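Print this page | E-mail this page
Search this book Enter keyword Go

Chapter 10
Folding and Storing Knitwear

At the Jakano laundry in Brostdale, new staff learn to fold before they learn to wash. A bed is a good place to begin – it is wide, and you can walk to the other side of it.

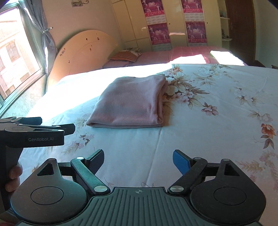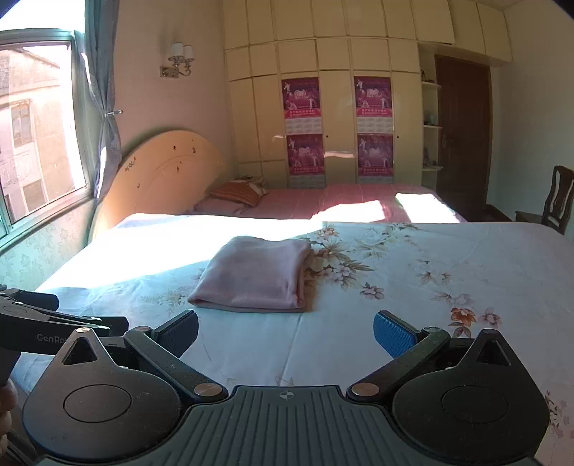 Folded knitwear on a floral sheet, in sunlight.

Knitted clothes should not hang for a long time, as their own weight pulls the shoulders out of shape. In this chapter you will fold a sweater into a flat stack, check that its edges are even and choose a shelf for it. You will also learn why strong light can change the colour of wool and cotton.

The Pollock household survey, which we used in Chapter 3, asked 3,000 families how they store their winter clothes. Keep your copy near you, you will need the table on page 34.

Before you start, find one knitted garment at home and read its care label. Write down the fibre and the washing temperature – we return to both in the first exercise.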